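Munro Pour-Over Coffee, 2,000 g Bag

Sold by Hatard Coffee Supply

I've been roasting the Munro since we were two people and a borrowed garage, and it's still the bag I take home. It's a medium roast, a bit darker than the fashion right now, and it tastes of brown sugar and toasted walnut with a little orange when it cools down. If you like your coffee sour and floral you'll probably be happier with the Bokow, no hard feelings!

This is the big bag. We started packing it in July after Rowena Panganiban (she runs the front desk at a dental office and buys for the whole building) asked me why she had to open eight little bags every month. Good question, Rowena. So now there's one fat bag with a zipper that closes properly – I tested a lot of bad zippers before I found it.

What's in it

Weight: 2,000 g
Roast: medium
Beans: two washed lots, blended after roasting
Grind: whole bean, or ground for cone, basket or French press
Bag: resealable, with valve

Choose your grind in the menu before you add to cart. I can't change it once the order has gone to the roaster, and I get an email about this every single week. If you own any kind of grinder at all, please get whole bean. A bag this size takes a while to get through and ground coffee fades fast.

How I brew it

I use 20 grams to 320 grams of water, a notch finer than I would for a lighter roast, and I pour in three goes. The first one is small, just enough to get everything damp, then I wait until the bubbling calms down (long enough to find a clean mug in my house, which can take some time). The other two pours are slow circles from the middle out.
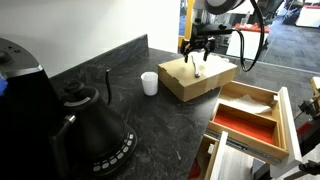
If it tastes thin, grind finer before you start adding more coffee. If it's bitter, go coarser or let the water sit off the boil a little longer. Nabila Pillai, who packs most of your orders, swears by the Prarneo paper filters and she's converted me – they drain quicker and I don't get that cardboard taste. We stock them in boxes of 80.

Storage

Cupboard, zipper shut, air squeezed out. Please don't keep it in the fridge. You can freeze half of it in a tight jar if you're a slow drinker, and I do that myself before vacations.

Shipping

We roast in the morning and the bags go out the next afternoon. Shipping is free when you order two or more, and you can mix in a bag of Bokow to get there.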